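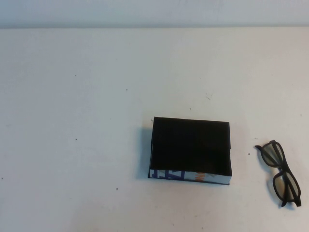 Progress report to the Tabrizi Fund
Shared practice rules for tabletop robot work, Dedcombe lab
Prepared by Gönül Avcı, Dec 25, 2024

The draft rules went into use at Dedcombe in October. They cover how a work surface is set up before a run, who may enter the cell while the arm is powered, and what gets written down afterward. The text is now 10 pages. The Grulville site has a copy and will start with the setup section only.

We logged 165 runs under the draft. In 52 of them the operator skipped at least one line of the setup check, most often the one on object placement. Tín La rewrote that part. It now says:

Place each object by hand with the arm parked and the stop button pressed.
Leave clear table between objects, enough for the open gripper to come down without touching either one.
Record which way open boxes face.
Treat dark or see-through items as a separate class and note them on the run sheet.
Do not move anything after the start image is saved. If something shifts, end the run and log it.

The speed limit section is behind schedule. Tornine sent us their limits for shared cells, but they assume a fenced area and ours has none. We plan to test lower values before putting numbers in the text.

Spending is within budget. We used nearly 1,000 dollars of the training line, mostly on operator time. No change to the grant total is requested.

Next period: finish the speed section, collect comments from Grulville, and send the fund a second draft.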